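**Sheet 6: Bins, boxes and sloping walls**

A bin is a container with an open top. It has a floor, walls and a rim. Every bin, from a pencil pot to a skip, has these parts. What changes is the shape, the size and the material, and each of those affects how well the bin does its job.

## The opening and the floor

The opening is the space inside the rim. The floor is the flat part at the bottom. In a box with upright walls, the opening and the floor are the same size. In a bin with sloping walls, the opening is wider than the floor.

You can measure this at home. Take a plastic storage box and a ruler. Measure the longest side of the opening, then the longest side of the floor. Write both numbers down. If the first number is bigger, your box has sloping walls.

## What a slope does

Put a marble on a level table and it stays where it is. Put it on a tilted tray and it rolls down. The force that pulls it down is gravity. A sloping wall works like the tilted tray. An object that lands on the wall may slide or roll until it reaches the floor.

Whether it slides depends on two things: how steep the slope is, and how much the two surfaces grip each other. The grip is called friction. A rubber has a lot of friction and may stop halfway down. A metal spoon has less and usually goes all the way.
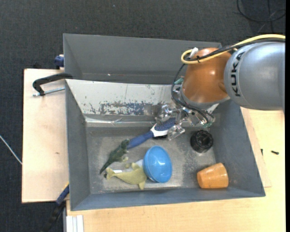 Friction also causes wear. When a hard object is dragged across a surface, it can leave a scratch. One scratch is shallow and does little harm. Many scratches in the same area can break through a coating, such as paint, and a patch of it may chip away. The material underneath is often a different colour, so the damage is easy to find.

Wear is not spread evenly. The floor of a bin gets a lot of it, as this is where objects come to rest. A sloping wall gets it too, wherever things strike it or slide down it.

## Corners

Small objects collect in corners. A coin lying flat in a corner is difficult to pick up, as there is wall on two sides and your fingers can only reach it from the others. A long object, such as a brush, is easier. You can take hold of any part of it that sticks up.

## Test it yourself

You will need:

- a large book
- a ruler
- a coin, a rubber and a wooden brick
- a pile of thinner books

1. Lay the large book flat and put the coin near one end.
2. Lift that end slowly.
3. Stop when the coin begins to slide. Hold the book still and measure the height of the raised end.
4. Do the same with the rubber and the brick. Use the thinner books to prop up the large one if your arm gets tired.
5. Repeat each test 2 times and compare the results.

In our own test, using a book with a shiny cover, the rubber needed the steepest slope. A book with a cloth cover will give different heights.

## Words to know

**Coating:** a thin layer that covers a surface.

**Friction:** the grip between two surfaces that touch.

**Rim:** the top edge of a container.

**Wear:** damage that builds up through use.

Kundby Science Sheets, revised 2/21/26. Sheet 7 covers lids and hinges.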